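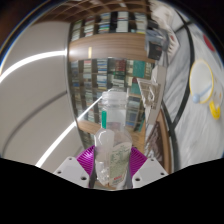 Slide 1. Clear plastic bottle, green strip down one side.

Speaker notes – "Does the deposit work?" – Rimthorpe library, Sun 29 March

Start without hello. Ask who has taken a bottle back this month. Wait. Then ask who has thrown one in the trash since Friday.

The claim we keep hearing is that a deposit gets 100 percent of bottles back. Where does that number come from? I went looking and found a leaflet from Puva quoting a newsletter from Kasprzak, which was quoting Puva. Pause here.

Fuvgate trial. They surveyed 397 households and most said they returned "nearly everything." Fine, but people say that about flossing too. Heloísa Aguiar asked to see the machine receipts back in October and is still waiting. Don't get drawn into why.

Muthoni Makokha will push back from the floor – let her. Her point about litter near the bus station is a good one and I don't have an answer to it. Litter and recycling are separate questions, though, and the leaflet mixes them up.

Money. Who keeps the deposits that never get claimed? Say it twice, slowly.

Skip the cost table if we're past the half hour.

Questions. If someone asks whether I'm against deposits: no, I'd like to see the receipts.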